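4 min read
Print | E-mail
Search this journal Go

3.2 Folding and edge alignment

Towels from the Trukidham set (82 in total) were folded on a white table. Blackburn's scoring sheet asks for the offset between stacked layers at each corner — the hem band, smoother than the pile, serves as the reference line.
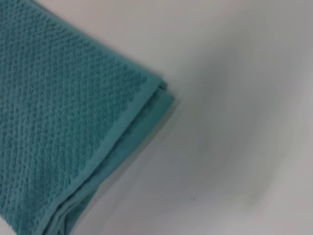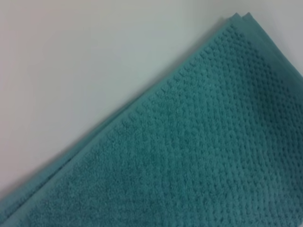
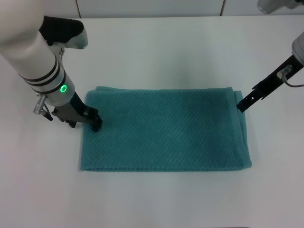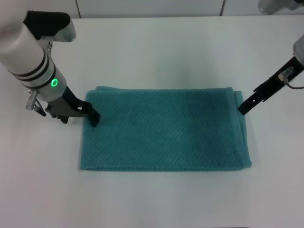
Figure 4. Folded teal towel, close up (first two panels) and on the table (last two).

Offsets were read at the corners only. Mid-edge values are in Section 3.3.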